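How to Sort and Store Clear Plastic Rulers and Stencils

Clear plastic rulers and stencils are cheap, light and useful, and they are among the hardest things in a craft drawer to keep track of. They slide under paper. They stick to each other. Put one on a white table and look away and you will be patting the surface with your hand to find it again.

This page covers how to gather them, clean them, sort them and put them somewhere you can find them. The method works for lettering guides, shape templates, quilting rulers, French curves and the short rulers that come in school sets. Set aside an evening for a large collection. A single drawer takes much less.

What you need

A shallow tray in a strong color, with a raised rim
A bowl or dishpan big enough to lay your longest ruler in
Dish soap
Two soft cloths, one for washing and one for drying
A soft toothbrush
Cotton swabs
A fine permanent marker or a sheet of small labels
Envelopes, a ring binder with pockets, or a drawer divider

You can skip the binder if you own only a handful of stencils. Do not skip the tray.

Why a colored tray

Clear plastic takes on the color of whatever is under it. On a white table the edges vanish and the cut-out shapes are hard to read. On yellow, orange or red the printed marks stand out, and you can see where one piece stops and the next one starts. The raised rim keeps thin pieces from sliding off the side when you reach for something.

A cafeteria tray works. So does the lid of a storage bin. I use a tray by Pundport that was sold for serving, and it has held up well. Avoid anything with a busy pattern, and avoid very dark colors if your rulers have black print.

Step 1. Gather everything

Go through the places where rulers end up. Check desk drawers, pencil cases, sewing baskets, the backs of sketch pads and the pockets of school folders. Look between the pages of large books, where people put them to keep them flat and then forget them. If you sew, open your pattern envelopes as well.

Bring all of it to one table. Don't sort as you go.

Step 2. Clear a work area

You need room for the tray and for a waiting pile beside it. Push jars, holders and other supplies to the back of the table where your sleeves won't catch them. If you work at a kitchen table, the spice jars can stay out, but make sure the lids are screwed down tight. Ground spice gets into the cut-outs of a stencil and takes a long time to brush out.

Turn on a lamp and set it to one side. Light from straight overhead bounces off the plastic and hides the print. If you still get glare, tip the tray slightly or move the lamp lower.

Step 3. Move pieces into the tray

Leave the pile on the table and transfer a few pieces at a time. When you put too many in at once, the overlapping marks run together and you lose the benefit of the color. Two or three long pieces are plenty for most trays. Lay long ones on the diagonal if they don't fit straight.

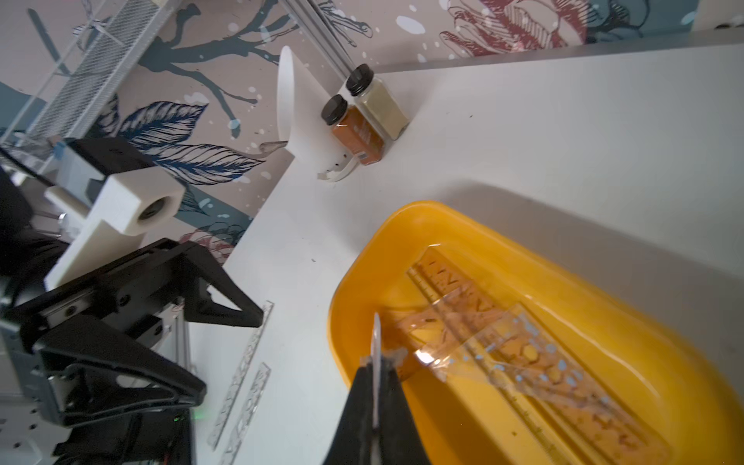
Step 4. Separate pieces that overlap

Flat plastic clings to flat plastic, and a thin strip lying across a wider ruler can look like part of it. Run a fingertip along the surface. You will feel the edge before you see it.

To pick up a piece, press down on one end until the other end lifts, then take hold of it by the sides. Don't dig under it with a fingernail or a blade. That scratches the plastic, and a scratch next to a measuring line will confuse you later.

If two pieces are stuck fast, do not pull them apart. Put both in lukewarm water with a drop of dish soap and leave them for a while. They should slide off each other. If there is old tape between them, soak again before you try a second time. Forcing them is how thin stencils get cracked across the narrow bridges between shapes.

Step 5. Check each piece

Hold it up to the lamp and look for three kinds of damage.

Cracks. A crack that starts at a cut-out will keep growing. Throw the piece away, or trim it down if the good half is still worth having.

Worn print. Lay the ruler against one you trust and compare the marks. If the numbers are gone but the tick marks are sharp, you can still use it for drawing straight lines.

Warping. Set it on the table and press on each corner. A piece that rocks can sometimes be flattened under heavy books over several weeks. I don't recommend heat. I tried a warm iron through a towel once and ruined a good curve.

Nicks along the edge matter more than scratches on the face. A pen or knife will drop into a nick every time it goes past. Keep nicked rulers for measuring only.

Step 6. Wash

Fill the dishpan with lukewarm water and a little dish soap. Hot water can bend thin plastic. Lay the pieces in flat and wipe both sides with the soft cloth.

Graphite collects in the corners of small shapes, especially the letters. Work it out with the toothbrush, using light strokes. For the smallest openings use a wet cotton swab and twist it.

Be careful with printed marks. On many cheaper rulers the print sits on the surface and comes off if you scrub. Test a corner first. Rubbing alcohol removes ink stains, but it can take the print with it and it can cloud some plastics. If you use it at all, dab it on the stain and keep it away from the numbers.

Ballpoint ink often comes off with a plain white eraser, used dry. Try that before anything stronger.

Rinse in clean water, then dry with the second cloth. Paper towels leave lint in the cut-outs and can leave fine scratches. Stand the pieces on edge in a dish rack if you have one, and leave them until there is no water left in the openings.

Step 7. Sort by use

Sorting by size looks neat but does not help when you are in the middle of a drawing. Sort by what you reach for the piece to do. These groups work for most people:

Straight rulers, long
Straight rulers, short
Stencils with shapes (circles, hexagons, squares)
Stencils with letters and numbers
Curves
Sewing and quilting pieces

A ruler that has shapes or letters cut into it belongs with the stencils. You can always find something to draw a straight line with, but there may be only one piece in the house with the hexagon you want.

When you find duplicates, keep the better one and one spare. The rest can go to a classroom or into the bag you take on trips.

Step 8. Mark them

A clear ruler needs something on it that is not clear. Put a small colored label at one end, on the back, away from the tick marks. Use one color for each group. Any label will do if it peels off cleanly. Bendov makes narrow ones that fit beside a hanging hole, and masking tape is fine for a few months before the adhesive turns gummy.

If you prefer a marker, draw a short line along the end of the piece. Let it dry fully before you stack anything on top of it.

For stencils, write the group on the storage envelope as well.

Step 9. Put them away

Flat storage is best for anything thin. There are a few ways to do it.

Binder. Heavy page protectors hold stencils up to page size. Put a sheet of colored paper in each protector behind the stencil, and you can read the shapes without taking it out. Don't put more than one stencil in a pocket. I keep mine in a Civasik binder with a wide spine, because a narrow one bulges and puts a bend in the outer pages.

Drawer. Line the bottom with colored paper or felt and use a divider to keep the groups apart. Long rulers go at the front, where you can get them out without lifting the others.

Wall. Many rulers have a hole at one end. Hang them on small hooks against a painted board. Keep the board out of direct sun, which turns clear plastic yellow and makes it brittle.

Upright holder. Good for short, stiff rulers that you use every day. Thin stencils will lean and take on a curve if you leave them in one for long.

Whichever you choose, keep the tray near it. When you sit down to work, put the pieces you need in the tray, and put them back in the tray when you are not holding them. This one habit prevents most of the losses.

Common problems

The pieces cling together again after washing. This is usually static or trapped water. Dry them more thoroughly and slip a piece of tissue paper between them.

The label won't stick. Some soap is left on the surface. Wipe the spot with a damp cloth, dry it and try again.

The stencil shifts while I draw. Put two small pieces of low-tack tape on the back, near the corners. Remove them when you finish so the stencil doesn't pick up dust in storage.

My pen smears under the edge. Ink is being pulled in where the plastic touches the paper. Tape a couple of thin strips of card to the underside to raise it slightly, or switch to a pencil.

I can't read the marks over dark paper. Lay a narrow strip of white paper under the marked edge while you measure, then slide it out before you draw the line.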